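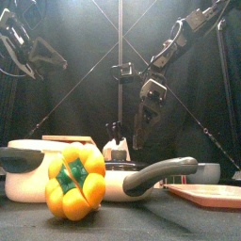 **Figure 1.** Cookware and produce on a black tabletop: a yellow bell pepper in front of a white cooking pot, with a knife block behind and a pinkish-orange cutting board to the right.

### 3.2 What stays out on the work surface

When we began visiting kitchens in Indton and Tesden, we had expected to spend most of our time talking about cupboards. Our interview guide was written with storage in mind, and the early questions were all about shelves, drawers, and the awkward corner cabinet that so many of the older apartments seem to have. What people wanted to tell us about, though, was the stretch of counter or table where they do their chopping, and we soon let them lead us there. Of the 287 households in the study, almost 12 percent had no fixed counter longer than a cutting board at all, and for these families the kitchen table did every job from peeling to homework.

We use the term *standing set* for the things that remain on the work surface between meals. It is a loose term, and we have kept it loose on purpose, as one family's standing set may be another family's clutter (a word we heard often, usually said with some affection). A pot, a knife block, and a cutting board are the sort of items we have in mind, and Figure 1 shows them close together. The pot takes up much of the room and the knife block stands just behind it, so that a cook facing the table from the pepper's side would have to reach over or around the pot to get at a knife. Arrangements of this kind came up again and again in our conversations. Cooks described them as a small nuisance they had stopped noticing years ago, and several began rearranging things while they were still talking to us.

Pot handles deserve a few words of their own. A pot with one short handle and one long one, like the pot in the figure, needs a good deal more table than the width of its body would suggest. The long handle claims a strip of surface on one side, and people tend to leave that strip free or to slide something flat into it. A cutting board is the usual candidate. Participants who owned long-handled pots told us they turned the handle toward the wall when children were about and toward the board when they were cooking alone, and we found it rather touching how firmly some of them held to this habit even after the children had grown up and moved out.

Produce behaves differently from cookware. We collected 489 diary entries over the month of August, and in them vegetables drift about the surface in a way that pots and knife blocks simply do not. A pepper is set down wherever there is a gap, often in front of the pot it is meant for, and it may stay there through a phone call, a trip to the store, and a change of dinner plans. Cooks from the Sqalli housing cooperative, who share their kitchens among several families, used this to good effect: a vegetable placed in front of a pot was understood to be spoken for, and their neighbors left it alone. We heard a milder form of the same courtesy in Tesden, where it applied mainly to tomatoes.

Color came up more than we had planned for, too. Seven of the participants in our follow-up interviews said they chose brightly colored boards so they could find them quickly on a dark surface, and two had bought theirs specifically to keep vegetables apart from raw meat. We did not ask about color in the first round, and so we cannot say how common either practice is across the full sample. The Vondora storage inventory, which we adapted for our coding sheet, has no field for it either; we added one before the second round, and those results are reported together with the reach measurements in Section 3.3.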